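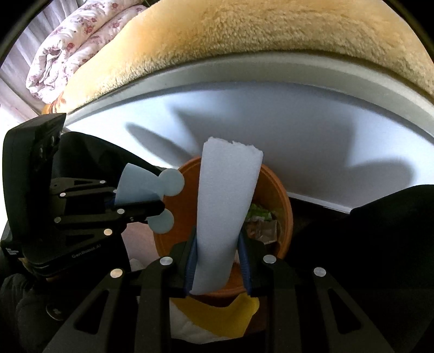

Voden Street Supper, August

The August supper went on until nearly 10 p.m., and these are the pages from the cleanup, which is the part most guests miss. Charmaine Xaba cooked and Zixuan Tang ran the clearing. By the end there were bowls to scrape, wrappers to sort and paper towels torn and twisted into strips for wiping. The orange bowl with the thick rim still had a small heap of greens and scraps in it, and a yellow cloth or wrapper lay close by. We used 3 rolls of paper towels over the evening, and next time we will buy 5.

Scraps
Food left in the bowls goes into the compost pail first — greens, peelings, crusts. Anything crinkly or see-through comes out by hand and goes in the trash. It is slow work, and it is easier before the food dries on.

Wiping down
Each bowl gets a dry wipe before it goes near the sink. Fold the towel lengthwise and twist it, and the end will reach into the curve under the rim. One strip does a couple of bowls.

Cloths and blankets
Cloths are shaken outside and washed on warm. Blankets are only brushed, unless something has been spilled on them. Two went home with Charmaine for a proper wash.

Lost and found
One serving spoon, a gray scarf and a lid with no pot are being held at the Starden Room. Ask Zixuan.

The next supper is at the Aken Hall kitchen. Bring a bowl if you have one, and a lid if you want to take food home.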